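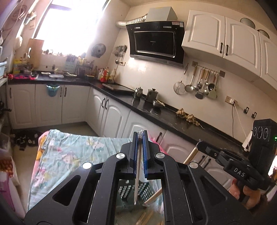

2. Where we worked

Our project for Home Management looked at sorting and storing wooden chopsticks in a small home. The room has an L-shaped kitchen with white lower cabinets and a speckled countertop, and a bed with a floral blanket close by. Floor space is limited, so we tried to keep the work to a small area.

3. Sorting

The Tarkthorpe handout says to group by type first. We made one group for wrapped pairs and one for single sticks. The basket stayed at the back of the table so there was room to lay things flat. Long tapered sticks went tip down.
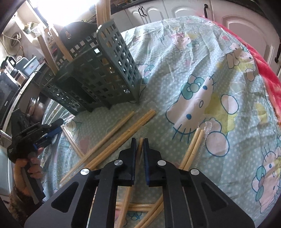 Figure 2. Chopsticks and basket on the polka dot tablecloth.

4. Result

Our plan allowed 25 minutes. Wrapped pairs were slower to handle than bare ones since the plastic slides. Next time we would use two baskets.

Comments (2)

Did you try standing the wrapped ones up in a jar?

Good report. Section 3 could be longer.

Shares: 80

Menoreo Student Projects | Contact | Back to top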